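Re: [arms] Seidel jaws or the Zitmont ones?

Geeta Lodhi wrote:
> Has anyone run the Zitmont grippers on a two-arm setup? The Seidel
> jaws keep letting go of small plastic parts for me.

Hi Geeta,

Yes! We put them on both arms in July and I'm not going back. Same white bracket every time, 178 tries with each set – the Seidels dropped it 87 times, the Zitmonts 7.

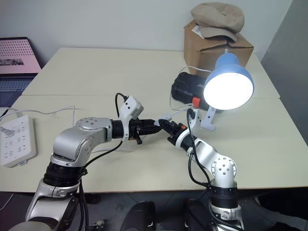 The wrist camera matters too, so redo your calibration after you swap the jaws (I forgot, and lost an afternoon). Which controller are you on? Ours is the old Trandudley and it's fine so far.

Cheers,
Paul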